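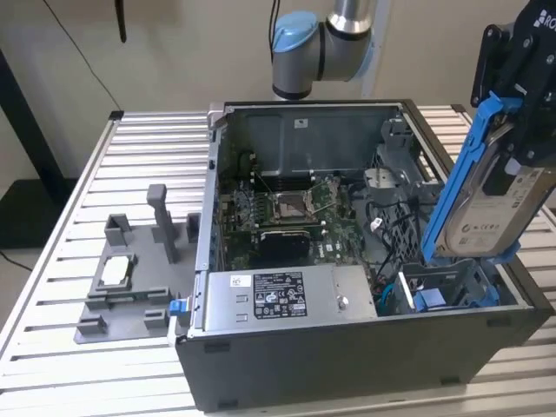
Jeanie Pollock wrote under the night's log that a planner which asks permission is only a slow planner, and that I should take the waiting step out before the morning.

I read her comment twice. It was 2 in the night and the building at Tanside was quiet, except for the fans. On my screen the program was called Histholm, after a village where I have never been. It had a list of 24 steps for the drive and its caddy, and between every step and the next one it stopped, and wrote me one line.

Ready for lowering. Continue?

I had written this question myself in July, when I did not trust my own code. Now I trusted it more, but I had become used to being asked.

I opened the file and found the waiting step. It was eight lines long. I put the cursor there and did nothing. Then I typed to Jeanie: what if the force limit is wrong?

"Then it is wrong also when you press the key," she answered. "You press it every time. I looked in the log — 2,000 questions, and you said yes to all."

I had not known this. I went through the log to find one no, only one, and there was none. My father, Londoño the watchmaker, used to say yes in the same way when I asked if he was listening.

So I deleted the eight lines and started the plan again from the top. 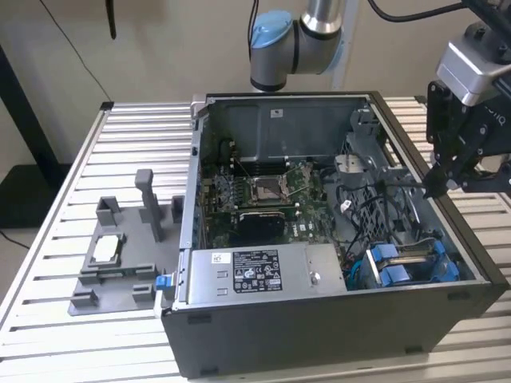 Filed under: Short stories

The lines went up the screen without stopping. Approach. Align. Check force. I kept my finger over the key, although the key did not do anything any more.

At step eight it stopped.

I leaned closer. The estimate of the pose was poor, the program said, and it would look again. It looked again. The number became better, and it went on to step nine without a word to me.

I wrote to Jeanie that it had waited by itself.

"Good," she wrote. "Now go home, Milagros Arango."

I put on my coat, but I stayed until the list was finished.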